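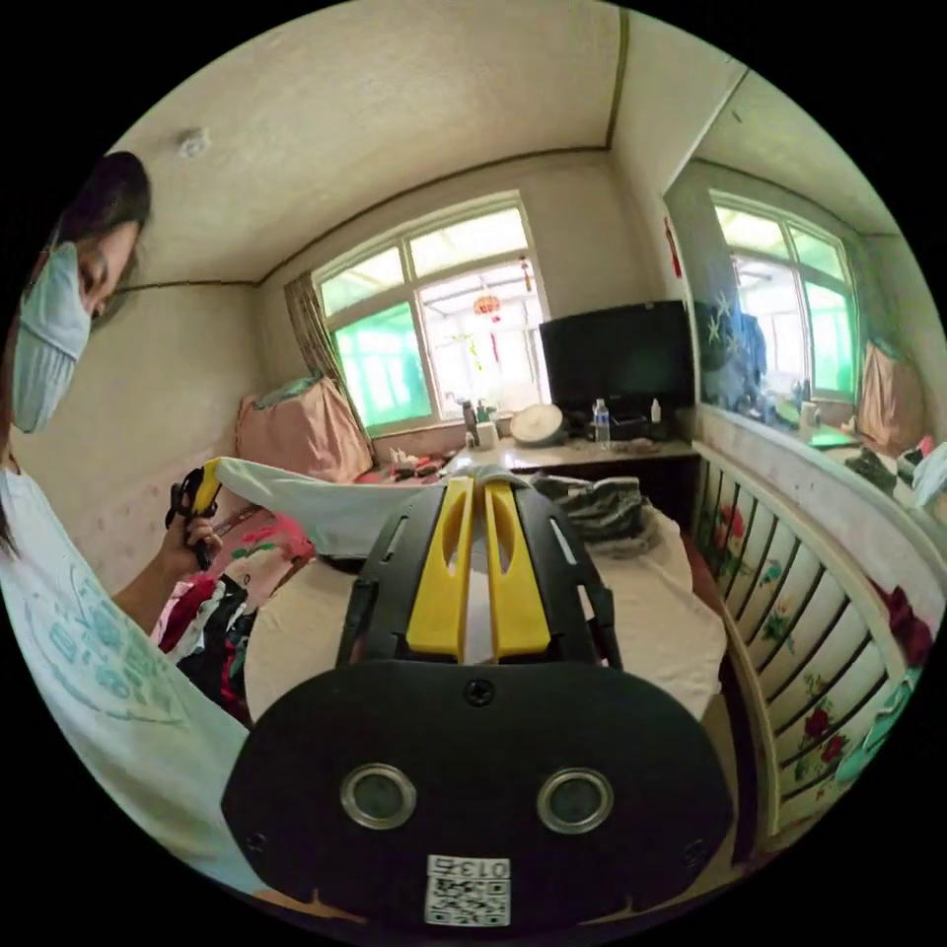 Wenus is a men's underwear and swimwear label based in Floltesville, sold mainly to gay customers through its own website and a small number of specialist shops. It began as a market stall selling jockstraps and plain briefs, and added swimwear in its second year. The label also sells a few tops, all of them cut simply: a white short-sleeved T-shirt with a faint teal graphic across the chest is close to the usual style, although most of the Wenus shirts are sleeveless. Underwear still makes up the larger part of its trade.

153 shares

Range

The main line is called Phromma and consists of briefs, trunks and jockstraps in cotton with a wide elastic waistband. It comes in 31 colours, some of them made only for the summer. A cheaper line, Demo, was brought in for customers who wanted underwear for clubs and parties and did not mind a thinner fabric. Demo items are sold in packs of two and are not restocked once a colour has gone. Sizes in both lines run small, and the label's own chart advises going up one size in the trunks.

Promotion

Wenus has never used agency models. Its catalogue is photographed with performers from adult film and with regular customers, who apply by sending in their own pictures -- a call in January brought 963 replies. The label lends clothing to adult studios and sponsors an underwear night at a bar in Floltesville, where entry is cheaper for anyone who hands their trousers in at the cloakroom. Two of the catalogues were also sold as printed calendars.

Shops

The Floltesville shop moved to larger premises in April 2023. It has a fitting room and a rail of discontinued Demo stock, and swimwear cannot be returned there once the hygiene strip has been removed.

2 comments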